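家事ロボット総合スレ 機械はもう「片付け」ができるのか

投稿者:みずいろキャップ
2026年4月4日
ペットボトルをつかむ作業、ずっと見ていられます!つかむだけなら数年前からできてたじゃん、と言われそうですが、透明な肩のところって背景が透けるので、機械の目にはかなり意地悪な相手なんですよ。それを2本の指で両側からすっと挟む。もう家の台所を任せる日も近いのでは、とわくわくしてます。
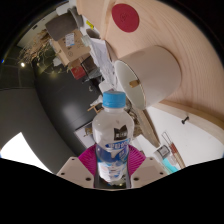
Re: 台所はまだ早いと思う

投稿者:旋盤のとなり
水を差すようで悪いけど、うちの工場の話を。Flundeckのハンドを入れて、部品を箱からトレイに移す作業をやらせてます。1,000個流して止まるのは2回くらい。ただしこれは部品の向きも照明も決まっているからで、置き場所を少し変えただけで急に下手になる。家のテーブルなんて毎日違う景色でしょう。

投稿者:みずいろキャップ
>>旋盤のとなりさん
現場の話ありがとうございます!その「毎日違う景色」こそ面白いところだと思ってて、たとえば丸テーブルに新聞が広げてあって、小瓶や筆や段ボール箱もあって、その手前のトレイにボトルが立っている、みたいな状況。

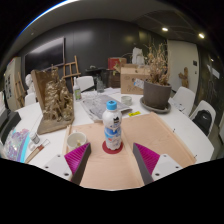 人間なら一瞬で「ボトルはこれ、どかすのはこっち」と分かるけど、機械には物の境目を見つけるところから仕事なんですよね。Katierの公開デモを9月に見たときは、コップとボトルの区別でだいぶ迷ってました。でも迷ったあとにちゃんとボトルへ行ったので、思わず拍手しました(会場で私だけ)。

投稿者:ねこ舌
私は旋盤のとなりさん寄りかな。つかめるのと片付くのは別の話で、新聞を捨てていいか取っておくかは持ち主にしか分からないし。Fisoraの掃除機ですら、うちでは充電コードを毎週食べてます。

投稿者:batista勢
Batistaのキットで自作してる者です。練習用に集めた動作が3,764回分になりました。最初の200回はひどいもので、キャップの側を狙って倒してばかり。今は胴の下寄りを挟むようにして、だいぶ安定しました。持ち上げるときはこのくらい下を挟むのが好みです。
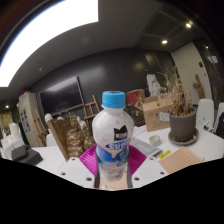
散らかった作業台の上で、ボトルの下のほうを両側から挟んだところ

投稿者:旋盤のとなり
下を挟むと、中身が多いとき頭が重くて振れませんか。うちなら重心の少し上を持たせます。

投稿者:batista勢
振れます(笑)ゆっくり動かしてごまかしてます。満タンのときは真ん中に変えたほうがいいかも。今夜試してみますね!

投稿者:ねこ舌
結果待ってます。倒れたときのために雑巾も用意しておいてください。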